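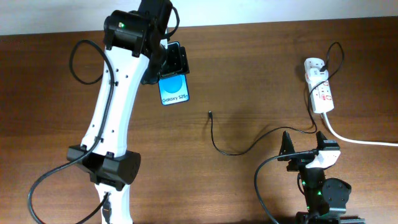 집게가 잡고 있던 휴대폰을 중간에 놓아 버립니다

Teresa Aguiar

안녕하세요, 늘 눈으로만 읽다가 처음 글을 올려 봅니다. 글이 좀 길어질 것 같은데 미리 양해 부탁드려요.

Urnano 양팔 키트로 책상 위 휴대폰을 집어 들고 충전 케이블 쪽으로 가져가는 동작을 연습시키고 있습니다. 처음에는 정말 잘 됩니다. 집는 것도, 들어 올리는 것도 제법 의젓해서 혼자 박수까지 쳤어요. 그런데 약 30분쯤 돌리고 나면 한쪽 팔 집게가 들고 있던 휴대폰을 스르르 놓습니다. 툭 떨어뜨린다기보다는 힘이 빠지면서 미끄러지는 느낌이에요. 어제는 두 번이나 그래서 심장이 철렁했습니다(다행히 화면은 멀쩡합니다).

로그를 보면 집게 목표 위치는 계속 1800인데, 놓치기 직전에는 실제 위치가 1615에서 더 올라가지 않습니다. 오류 메시지는 따로 없고, 전원을 껐다가 한참 뒤에 켜면 또 멀쩡해요. 손가락에 붙은 패드가 닳은 건지, 서보가 상한 건지, 아니면 제가 설정을 잘못한 건지 도무지 모르겠습니다.

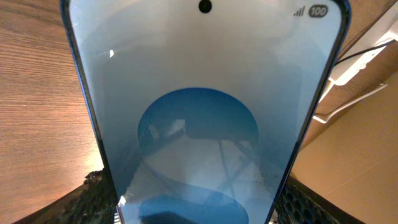 집게 손가락 사이에 물린 휴대폰. 배터리 표시는 100.

참고로 패드는 키트에 들어 있던 것을 그대로 쓰고 있고, 제어 프로그램은 Csizmadia 기본 설정에서 속도만 조금 낮췄습니다. 비슷한 일을 겪으신 분 계시면 작은 힌트라도 부탁드립니다!

Celeste Simões

아이고, 많이 놀라셨겠어요. 저도 지난 12월에 똑같은 일로 며칠을 끙끙댔던 터라 남 일 같지가 않네요.

적어 주신 숫자를 보니 제 생각에는 패드보다 서보 쪽 같습니다. 목표가 1800인데 1615에서 멈춘다는 건, 휴대폰이 가운데 버티고 있어서 집게가 더 닫힐 수가 없는데도 서보는 계속 밀고 있다는 얘기거든요. 그렇게 오래 밀면 열이 오르고, 설정에 따라서는 보호 기능이 조용히 힘을 줄여 버립니다. 제 경우에는 집게 서보 온도가 51도를 넘기면서부터 힘이 빠지기 시작했어요. 모델마다 기준이 다르니 온도값을 로그에 같이 남겨 보시는 게 먼저일 것 같습니다.

온도가 범인으로 나오면 목표 위치를 휴대폰에 닿는 지점보다 아주 조금만 더 닫히게 낮춰 보세요. 저는 그 여유를 조금씩 줄여 가면서 들고 흔들어도 안 빠지는 값을 찾았습니다. 토크 제한도 같이 내리시고요. 그리고 한 번 집을 때마다 책상에 내려놓고 집게를 벌린 채로 잠깐 쉬게 하는 구간을 꼭 넣어 주세요.
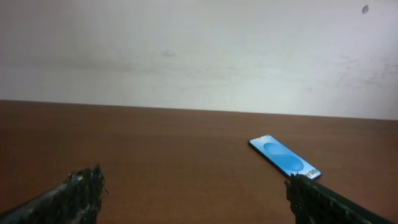
쉬는 구간을 넣으면 답답해 보여도 하루 전체로는 오히려 더 많이 돌릴 수 있었어요. 저는 성격이 급해서 처음엔 이걸 빼먹었다가 서보 하나를 보내고 말았습니다. Asska에서 새로 주문하고 기다리는 동안 얼마나 후회했는지 몰라요.

하나만 더 잔소리를 보태자면, 원인을 찾을 때까지는 진짜 휴대폰 말고 비슷한 크기와 무게의 나무토막으로 시험하시면 좋겠습니다. 힘이 빠진 집게를 보고 반사적으로 손을 넣어 받으려는 것도 위험해요. 보호가 풀리면서 갑자기 다시 닫힐 수 있으니, 떨어지더라도 정지 버튼부터 눌러 주세요. 밑에 수건 한 장 깔아 두면 마음이 훨씬 편합니다.

밤샘조립

패드에 먼지 끼면 미끄러져요. 저는 테이프로 찍어내고 나서 괜찮아졌음. 근데 힘이 빠지는 거면 윗분 말씀이 맞을 듯

Teresa Aguiar

두 분 다 정말 감사합니다! 패드부터 청소하고 온도 기록도 켜 놨어요. 토크 제한 메뉴를 아직 못 찾아서 설명서를 다시 뒤지는 중인데, 숫자가 나오는 대로 여기에 덧붙이겠습니다. 나무토막은 남편이 깎아 준대요.

문의하기 | © Omstead 커뮤니티 도움방 | 맨 위로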